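**Voltbridge two-arm workcell kit: progress report to Bescombe**

October 2021
Prepared by: Jacobus Moodley
Reviewed by: Luminița Dobre

**1. Status**

The evaluation of the Voltbridge kit is in its second stage. Installation and safety checks closed in June. The current stage covers handling of flat textile pieces, which Bescombe asked us to weigh most heavily in the final recommendation. Spending is within the approved amount. One task, the long-run wear test, is behind plan.

**2. Work in this period**

Both arms are mounted and run from their own teach pendants. Huiling Hao marked out the table with blue tape so that start positions for the cloth can be repeated between operators. Fine adjustment is still done by eye against the tape.

We logged 918 pick attempts in the period. Each record holds the start square, the grip point, the closing force setting and the outcome as judged by the operator. Cormac Ó Briain rewrote the logging script after the first version dropped entries when a run was stopped by hand. Affected runs were repeated and the earlier records discarded.
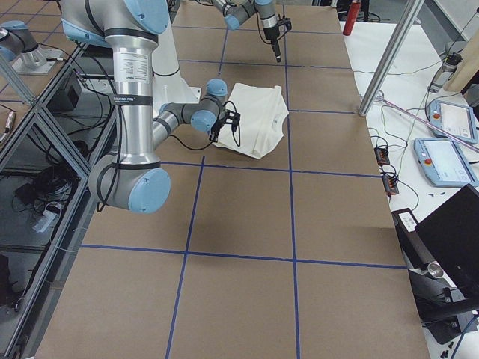

*Figure 1. Textile handling setup, with the gripper of the nearer arm at the left side of the cloth.*

Picks at a raised corner or fold are more reliable than picks along a flat edge. On flat edges the stock fingertips tend to slide over the fabric without closing on it. The supplier, Witau, has offered a softer tip and quoted a lead time of some 7 weeks.

**3. Open issues**

- Cable routing at the wrist. The supplied clips allow slack to build up during large rotations. Witau has been asked for a revised clip.
- Calibration between the two arms has to be redone after each full power-down. Kenneth MacAulay is testing a stored-offset method.
- The manual omits the fault codes for the gripper controller. A list was requested and has not been received.

**4. Next period**

1. Fit the softer tips and repeat the flat-edge picks.
2. Start two-arm folding trials using the Jin software module.
3. Complete the delayed wear test.

No change to the budget is requested. We do ask that the decision on purchasing further kits be held until item 1 is reported.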